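## 3. Planning the equipment for a dish-handling cell

In this section we explain how we made the purchase plan for the Plirbridge bench. The list has 31 lines, and 17 of them are items that one can buy in a normal household shop. We divided the list by what each item does to the budget when it must be replaced, and we did not divide it by supplier. The arms are bought once, but plates, towels and cables are bought many times.

### 3.1 Bench layout

The first cost is the table area. A drying rack and a storage crate must stand close to each other, and the robot base needs its own place behind them. We allowed 25 percent extra table depth for the base and the cables, which our first budget did not include.
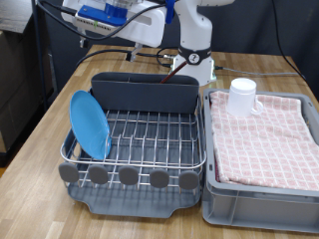 ### 3.2 Cameras

For the cameras we asked for two price levels from Fogh. A wrist camera is small and not expensive, but a held or nearby object can cover a large part of its view. Figure 3 shows such a case: the teal plastic fills the left side, and most of the rest is office furniture, which gives no help for placing an object. 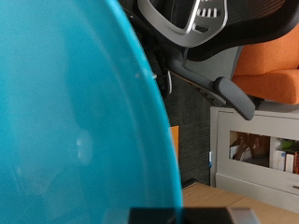

*Figure 3. Wrist view with a teal object close to the lens; chair and cabinet behind.*

For this reason we kept a fixed camera in the plan, with a view of the whole rack and crate. It is paid from the same budget line as its stand. When two arms share the table, the fixed view also helps the operator to check the distance between them.
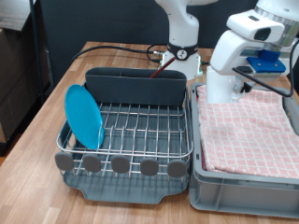
### 3.3 Consumables and lighting

We reserved 200 euros for dishes and textiles. Plastic plates are cheap, but a glossy surface can make the lighting more expensive. In the close view below, three bright reflections lie on the plate, and a diffuser from Darkberg was therefore added to the list as an option. We recommend to look at such views before the lamps are ordered.

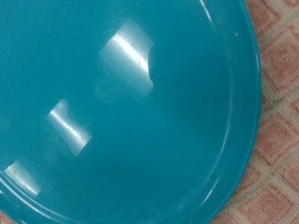

**Þórey Thorlacius**
Equipment planning, Birden

The prices in this section were collected in November and do not include shipping. Spare gripper fingers are listed separately in Section 4, together with the service contract for the arms.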